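Chair Swap Fever Returns to the Trilwood Library Basement

The third Trilwood furniture swap is on again this spring, and so is the argument over what counts as furniture. Last time we took in 200 pieces, of which 71 were single dining chairs. There was no table to go with any of them. Apparently this town buys chairs in fours and then goes its separate ways.

Rules are the same as in January. You bring something, you get a ticket, you take something. A lamp counts. A lampshade does not, and Golshifteh Mirzaei at the front desk has heard your reasoning already. 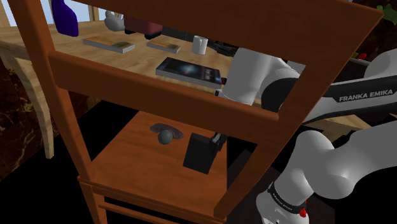
Can I take a chair home if I didn't bring anything?
After two o'clock, when the tickets stop mattering and whatever is left goes to whoever can carry it down the steps.

Please check your joints before you load up the car. I mean the chair's, though the stairs on Sistmont Street will give you an opinion on your own. Set the thing on a flat floor, put a hand on the top rail and lean. If it sways, a little wood glue and a clamp overnight will usually sort it out. If it sways and creaks, bring it anyway and put a note on it. Someone took home a rocker last year that had not started life as one, and she says she's very happy with it. 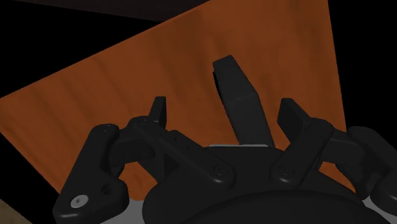 Page last changed: 18 March 2018

Fatemeh Kordestani will be back at the repair table with her glue pots and her low opinion of drywall screws. She asks that people stop "fixing" wobbly legs with folded cardboard. She pulled some 105 bits of it out of the last batch and kept them in a jar, which is on display if you want to feel judged.

Finish is another sore point. A coat of paste wax will do more for a tired seat than another layer of varnish over the old one, and it won't stick to your trousers in August. Sand with the grain. Wipe off the dust before you wax, or you'll be waxing the dust.

Parking is behind the Ebrahimi bakery until noon. After that they want their spaces back, and they have been very nice about the sofa.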